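Storage in the shared kitchen — project report, group 4
Wing-yan Fang and Ho-yin Tseng
Monday, August 17, 2026

2. What we did
Sorted the dry goods shelf at Hernness hall over two weeks. 24 students use this kitchen. Before: open bags, clips missing, rice on the floor. We moved everything into lidded containers and asked people what they thought. 17 answered the survey, the rest were away or didnt bother.

Most liked the cream ones with the pale yellow handle lying flat over the lid. Easy to spot on a shelf. The handle pivots on a small white hinge and theres a metal rivet at the other end — we put that in our notes as a place to wipe, flour could collect there.

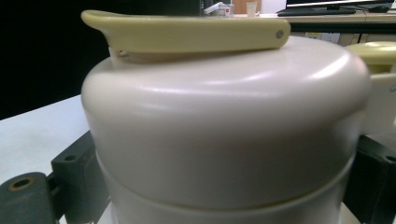
3. Problems
Labels. Ours were paper and fell off, the curved side doesnt help. Ho-yin tried tape, better but ugly. Also the seam under the lid needs cleaning, 12 people said they would never do it.

Round containers waste shelf space compared to square. We should of measured the shelf first.

4. Next
Repeat in December with proper labels. Budget left: 51 pounds. Survey questions in appendix B.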